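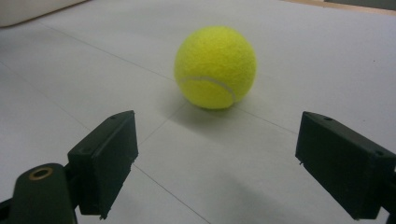
Issue 73, page 7

Bidell Museum of Sport and Play
Young Visitors' Guide

Search the collection Enter a word Go

THE TENNIS BALL: WHY IS IT FUZZY?

A tennis ball is a very common object. Many families own one, and many dogs have chewed one. It is also a carefully made object, and each part of it has work to do. This guide explains what a tennis ball is made of, why it bounces, and what the curving line on its surface is for.

What is inside?

A tennis ball is hollow. Under its cover is a shell of rubber, made from two cups joined together. The cups are pressed shut in such a way that the air inside is squeezed more tightly than the air outside. We say that this air is under pressure.

Some balls, often used for practice, have no squeezed air in them. Their rubber is thicker, and the rubber does all the work of bouncing. They feel harder in the hand and they last longer.

Why does it bounce?

When a ball falls on to a hard floor, its underside is flattened for a very short time. The rubber is bent and the air inside is squashed into a smaller space. Both of them push back. The ball returns to its round shape, and as it does so it pushes against the floor and goes up.

A ball never bounces quite as high as the place it was dropped from. A little of its energy is lost at each bounce. Some becomes sound, which you hear as a thud, and some becomes a very small amount of heat. After several bounces there is not enough energy left to lift the ball, and it rolls or comes to rest.

The floor matters too. A smooth, hard floor gives a good bounce. A thick carpet gives a poor one, as the carpet takes up much of the energy for itself.

Why is it fuzzy?

The fuzzy cover is called felt. It is usually made of wool mixed with man-made threads, and it is glued to the rubber.

Felt slows the ball down. As the ball flies, the tiny hairs catch the air and drag against it. A bare rubber ball would travel faster and would be much harder to return. Felt also helps the strings of the racket to grip the ball, so that a player can make it spin. A spinning ball may dip or swerve on its way over the net.

With use, the felt changes. At first it may fluff up, and later it wears thin. In important matches the balls are replaced after a set number of games so that play remains fair to both sides.

What is the white line?

Look at the ball at the top of this page and find the white line curving across the lower part of it and up along its right-hand edge. This is the seam, the place where the pieces of felt meet.

The felt is cut into two pieces of the same shape. Each is rather like a figure of eight, or a bone with rounded ends. One piece is bent round the ball in one direction and the second is bent round in the other, and they fit together with very little stretching. The seam is one single line. If you place a finger on it and follow it all the way round, you will arrive back where you began.

Why is it yellow?

Tennis balls were once mostly white or black. When matches began to be shown on colour television, viewers found a white ball difficult to follow. In 1972 the rules were changed to allow yellow balls. People do not agree on the name of the colour, and some call it green. Look closely at our ball and you will see both yellow and lime.

Something to try

You will need a tennis ball, a hard floor, a tape measure and a grown-up to help.

Hold the tape measure upright against a wall. Ask your helper to hold the ball one metre above the floor and let it go without pushing. Watch how high it rises after the first bounce and write the height down. Do this three times.

Next, put the ball in a refrigerator for 2 hours and repeat the test as soon as you take it out. Are the heights the same? Cold rubber is stiffer than warm rubber, and cold air pushes less strongly.

Words to remember

Felt: a thick cloth made of threads or hairs pressed together.
Hollow: having a space inside.
Pressure: how hard something, such as air, pushes on what is around it.
Seam: a line where two pieces are joined.

The Young Visitors' Guide is prepared by Ratree Kaewmanee, Learning Department. Teachers may copy this page for use in class. The next issue will be published in March and will explain the shuttlecock.

Contact the Learning Department | Copyright Bidell Museum of Sport and Play | Back to top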